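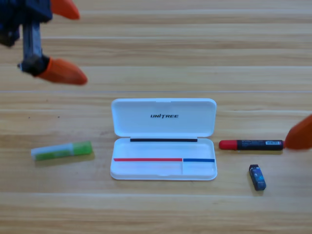 Work at the former Bednarek cold store is now in its second month, and our crew has finished the interior strip out on the ground floor. The insulated wall panels were taken down by hand, one bay after another, and 133 of them went to a buyer in Salow who will use them again for farm buildings.

The asbestos survey found old pipe lagging in the boiler room, which the first drawings did not show. Nanami Yagi, our site supervisor, closed that area for nine days until the licensed contractor removed the material and the air tests were clear.
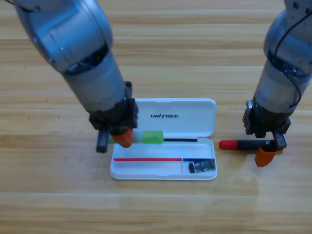
During this time the machines were moved to the loading dock. The slab there was thicker than expected, and it took around 400 hours of breaker work to open it.
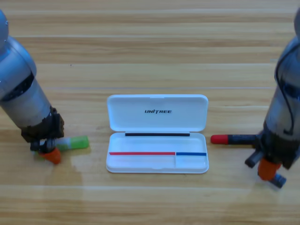
Reading time: 1 min

The next step is the steel frame. It shares one wall with the Lester print works, which stays open, so we will cut the beams free from that wall before any excavator comes near. Aurelio Aranda is preparing the lifting plan with the crane company. Neighbors with questions about noise can call the Viveck office, extension 24. We expect to leave the site in August.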